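Resetting the kitchen cell in Brarkitura after a bad grasp

Sooner or later the right hand will get hold of the pepper and refuse to give it up. Resist the urge to kill the process. Brarkitura takes a hard exit personally and will greet your next launch with both arms folded through the countertop.

Before you start, save the episode log. Tincuța Ciobanu will ask for it, and "it scrolled past" has been tried.

1. Pause the simulation from the Session menu. Wait for the clock to stop. It likes to think about this for up to 30 seconds.

2. Open the Hands panel and check which side is reporting contact. If both sides are, you have a different problem, and it's covered on the Ursu page.

3. Set grip force on the holding hand to zero. Do this in steps of 60. Going from 300 straight to nothing launches the vegetable, and the physics engine has a good arm.

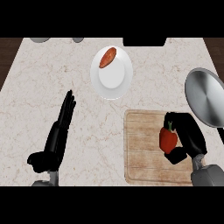

4. Unpause and let the object settle on the board. If it sinks into the wood, your contact margin is too small. Raise it one notch and go back to step 1, muttering as required.

5. Send both arms home, left first. The order matters because the home poses were written by two people who weren't speaking at the time.

6. Run the joint check. Thumb offsets are the usual offenders. Anything in red gets re-zeroed by hand with the slider, and then you run the check again.

7. Reload the object layout, but leave the robot loaded. "Reload All" also restores the factory hand calibration, which is how Tincuța Radu lost an afternoon in April.

If the fingers still twitch at rest, lower the damping filter cutoff to 37 and save the profile under a new name. Please don't call it final2. We have one.

Last checked 21 August 2019, on the Nunditz build.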